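Open day at Callton: can a machine tidy the kitchen yet? 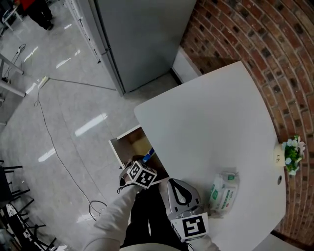
So is there a robot you could buy now that would do the housework?
Apart from vacuuming and mopping, there isn't one I'd pay for. The machines at Callton can do single chores, slowly, with staff standing by.

I went up on 6th February with Kaja Kalniņš from our home support group. Entry was free and parking was $7. We started with Jiketti, a wheeled unit with two arms, which was folding tea towels. It did 14 while we watched, and the corners were fair. One went on the floor and a staff member picked it up.

Drawers are the current job. Priit Avotiņš, who led our tour, said the team had 2,478 recorded goes at drawer and tabletop chores, all done by people using hand-held grippers. Opening a drawer is mostly fine, he said. Getting a soft packet out of one is still poor.

The shop-floor side was further along. Laur was moving cartons from a pallet to a shelf and kept at it through lunch, around 33 metres from the sandwich table, so we could hear it the whole time.

Kaja asked about dishes. Priit said to come back in October.

Tea was good. The upstairs toilets were closed.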